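Home | Bench Notes | Repairs | Stock | Links

Filed under: kitchen things, cleaning, small appliances

Back on the bench after a week of nothing but invoices, and very glad of it. I had promised myself a proper look at the toaster before anything else came through the door, so the kettle went on, the radio went on, and I wrote the page heading before I had so much as found a screwdriver (which is how I know I'm in a good mood). The notes from last time are in the Brondness folder, under breakfast things, for anyone who wants to compare.

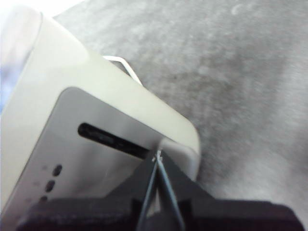
Norby workshop, December

The grey panel took more wiping than I expected. Pale casings like this one look perfectly clean until you bring a lamp down low, and then every fingerprint anybody ever left on them comes up at once. I went over the face with a barely damp cloth, then a dry one, and used a cotton bud along the black slot, working from one end to the other so as not to push the fluff back where it came from. The three little oval holes I left to the soft brush. Please don't be tempted by a pin! I did that once on a different job and spent an afternoon regretting it. There may be lettering beside the holes but it's so faint that I couldn't make it out and I have not tried to rub at it, in case what's left comes away on the cloth. The thin white cable gets a wipe too, slowly, and no tugging at the bend.

Tea break at 11, biscuits running low. Somebody please add them to the Pevo order along with the cotton buds and the small brushes, as we are down to 2 of the latter and one of those has gone bald. 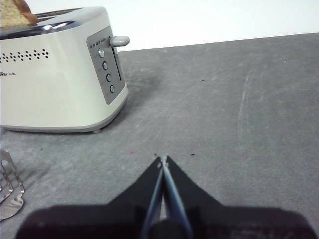 Toasters are my favourite thing to have on the bench, I think because everyone has an opinion about them and because you get to eat the test results. I like to start on the outside and leave the crumbs for later, though I know the Thân method (see the sheet pinned over the sink) has it the other way about, and I can see the sense in that if you are short of time. The chrome along the top wants a dry cloth and patience, as anything wet leaves smears that show up dreadfully under our lights. The vent holes on the long side are the fiddly part, all those staggered rows of dots, and the soft brush is the thing for them again, held flat and flicked outwards. I keep the cloth well away from the logo underneath. The four round buttons can be done with a cotton bud, going round the metallic rims, and then one careful pass down the slot by the lever.

For bread I always use plain white, medium slice, from the same loaf all through if I can. It makes the browning easier to compare, and the crust tells you a good deal too, once you've looked at enough of them. My list of timings is up to 52 entries now, going back to the old bench, and I really must copy it out neatly before the page falls to bits. There is butter in the little fridge, and the last of the marmalade, which I'd be grateful if people would leave until Sunday.

Still to do: crumb tray, underside and feet, then a look over the flex and plug before it goes back on the shelf. I'd also like to try the new brushes on the vents when they come, as the old ones shed and I end up picking bristles out with tweezers. The cloths are soaking in the blue bucket, so mind you don't tip it out.

3 comments | 11 shares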